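Wulordale council backs quieter nights on Clidness Road

Overnight truck traffic on Clidness Road will be restricted starting in March, after the Wulordale town council approved a one-year trial by a margin of 2 votes.

The rule bars trucks over the posted weight limit from using the road between 10 p.m. and 5 a.m. Delivery vehicles with a stop on the road are exempt. So are emergency vehicles, snowplows and buses.

Residents have asked for a change since the bypass ramp closed for repairs and drivers began cutting through town. Many of the houses stand close to the curb, with bedrooms facing the street.

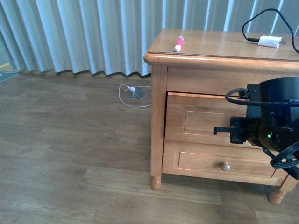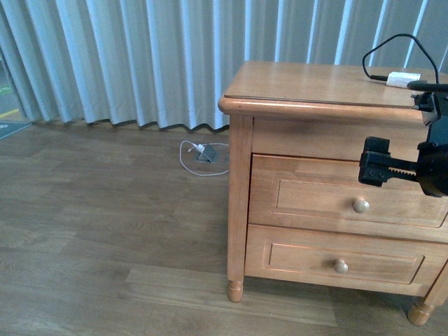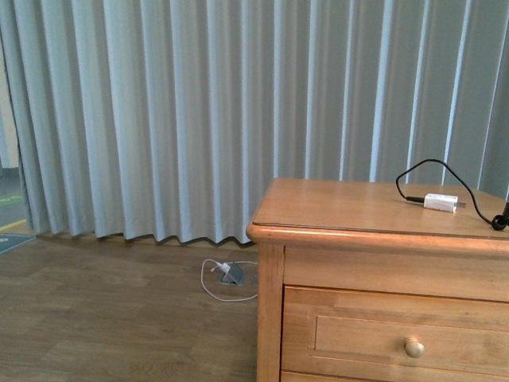
The town received 171 written comments before the vote. Most came from people living on Clidness Road or the side streets near the old depot, and most were in favor of the limit. Several asked for it to start earlier in the evening. Others wanted the road closed to heavy trucks at all hours, which the town attorney said would require approval from the county.

A traffic count taken in October recorded 39 heavy trucks on the road in a single night. The count was made at the intersection with Mill Street, so trucks that turned off before that point were not included. A second count is planned for April, using the same spot and the same hours.

Business owners were split. Jistiteo, a food distributor with a warehouse at the east end of the road, told the council that the detour would add 50 minutes a night to its routes and asked for a permit system that would let local firms keep using the road. The council turned down that request but agreed to look at it again halfway through the trial.

Ó Dálaigh Bakery, which starts loading its vans at 4 a.m., will not be affected. Its vans are under the weight limit, and its flour deliveries fall under the exemption.

Trucks passing through will be sent north on Depot Avenue to the state highway. The public works department plans to put up signs at both ends of Clidness Road and at the highway exit before the end of February. Advance notice will also be sent to trucking firms that hold town loading permits.

Drivers who ignore the signs will get a written warning during the first month. After that, they can be fined under the existing town traffic code. Police told the council they do not plan to station an officer on the road every night, but will make checks at different times and respond to complaints.

Some Depot Avenue residents objected to the detour. They said the avenue already carries school buses and commuter traffic, and that the pavement near the rail crossing is in poor shape. The public works department said the crossing is on this year's repair list and that the work should be finished before the new signs go up. No houses front the avenue north of the crossing.

The council also discussed the speed limit on Clidness Road but took no action. A proposal to lower it near the library was sent back to the planning office, which has been asked for a cost estimate covering signs, paint and two raised crosswalks. That report is due in May.

Noise from parked trucks was raised as well. Under a separate rule already in place, engines may not idle for more than five minutes on any residential street. Residents said the rule is rarely enforced. The town clerk said complaints should include the time, the nearest house number and, where possible, the name of the company on the truck.

The bypass ramp is expected to reopen in late summer, although the state has moved the date twice. Council members who voted against the trial said the town should wait for the ramp before changing any routes. Supporters answered that another summer of open windows and through traffic was too long to ask people to wait.

The trial can be ended early by a vote of the council. A public meeting on the results will be held next winter, before any decision on making the limit permanent.

A map of the detour and the full list of exempt vehicles are available at the clerk's office in Wulordale Town Hall. Written comments will be accepted there throughout the trial.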